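Date: June 7, 2001
Project: Bagging Up, or Where Does All the Small Stuff Go?
Course: Home and Community Studies, final report

I picked this project because my bed is where everything lands. If I walk in holding something and I don't know where it belongs, it goes on the bedspread, and by bedtime it goes on the floor. My teacher said that was a perfectly good topic as long as I wrote it up properly, so this is me writing it up properly!

**What I wanted to find out**

Does it help to sort small stuff on a bed first and bag it after, or is it faster to just walk around the room with a bag? I honestly thought walking around would win. My aunt does it that way, and her place on Garton Street always looks great.

I had a budget of 2 dollars, which went on a roll of tie-handle bags from Suson (the corner store, they have them behind the register). I gave each round 45 minutes on the oven timer. I did the first practice round back in October, before I had a real plan, and I didn't keep good notes, so I'm leaving it out except to say that I threw away a phone charger and had to go digging for it.

**Round one: walking around**

This was fun for the first ten minutes and then awful. You pick up a thing, you decide, you pick up the next thing, and each one is from a different part of your life. Hair clip, battery, library slip, lotion. I kept putting stuff back on the shelf "for now." When the timer rang I had a bag that was a jumble of trash and things I wanted, and I had to tip it all out and start again. The shelves looked the same as before, maybe a little worse.

**Round two: everything on the bed**

For this one I used the quilted spread with the hearts and clouds on it, and my rules were simple. Boxes together. Bottles standing up so they don't leak. Anything with a cord gets its cord dealt with before it goes anywhere. Soft things last.

The boxes were the big surprise. I am a person who keeps boxes, I guess? A flat one takes up no room in your head, but a pile of them eats a whole shelf. Once they were side by side it was easy to say keep or toss. With bottles I learned to pick each one up and feel the weight before deciding, and with hair tools I learned to give them their own spot away from plastic, even if you're sure they've been off all day.

Then there's the knot. A bag with loop handles wants to be tied by the loops, and it took me way too many tries to see that you should twist the neck first. Twist, then tie, and leave one loop sticking up so you can grab it. If you skip the twist the bag goes puffy and opens up again the second you put it down. I put this in my notes three times, so it must have mattered to me. 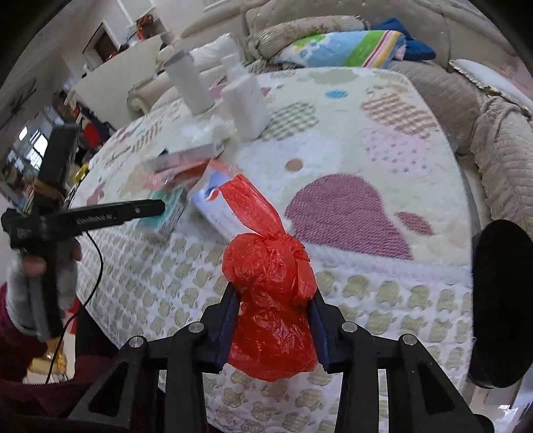

A comment on my draft, from the Teoh reading group, was that I should sort by where things are going and forget about what they are, so a bottle headed for the bathroom sits with the other bathroom stuff and never with the other bottles. They also thought tying the bag early was a mistake, and that it should stay open until the bed is clear.

I tried the first part and I like it. It saves a lot of trips down the hall. I don't agree about the knot, though. If my bag is open I go back in and rescue things, every time, and then I'm stuck with a dried-up marker for another year.

**What I'd change**

More bags, smaller ones. A tray for the tiny things that roll into the dips of the quilting. And I'd do the shelves on a different day from the bed, because by the end of round two I was too tired to be fair to anything and I nearly tossed a brand new pack of Dotavton labels.

Still to do: the drawer under the window, and the closet floor, which may need its own report.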